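Ticket 294 – Demo gripper drops out during visitor session
June 5, 2019 – logged by Reet Sproģis, Grandgate support

Status: open, again

Reported by Mei Sorensen at the Trarnham open day. The gripper connects, behaves for the length of one polite introduction, then stops sending finger position to the Ridar display. Visitors see the fingers close in the room and stay wide open on the screen. One of them asked if that was the demonstration.

Tried so far:
- Restarted the display. No change.
- Restarted the gripper. Worked for 360 seconds, then same fault.
- Swapped the cable for the spare. The spare is worse. 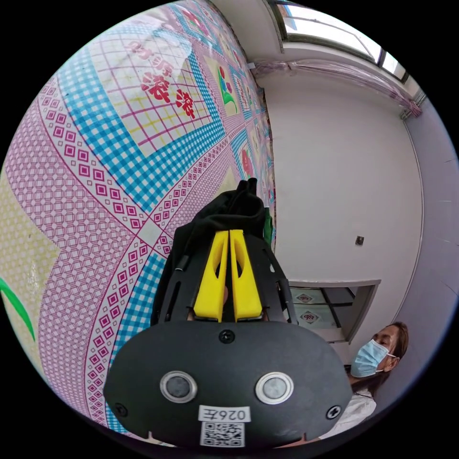

Log review puts the dropout on the pairing side. The display holds 2 saved profiles for hand units and reloads the older one whenever the session timer rolls over. Please check which profile is active before touching anything else. The unit is labeled 026左 by hand, between the two round buttons and just over the QR code, so pick the profile ending in 026 with the left-hand flag set. The other one is from August and should have been deleted then – I have the email saying it was.

Update, Yuzhen Ding: Deleted old profile. Ran 3 sessions back to back, no dropout. Visitors clapped at the third, possibly out of relief.

Update, Mei Sorensen: It's back. Rungnapa Hemmin restored the display from the Eglītis backup over lunch, old profile included.

Next step: delete it from the backup too. Assigned to Yuzhen.

Grandgate Support Desk | Contact us | © 2019 Grandgate | Back to top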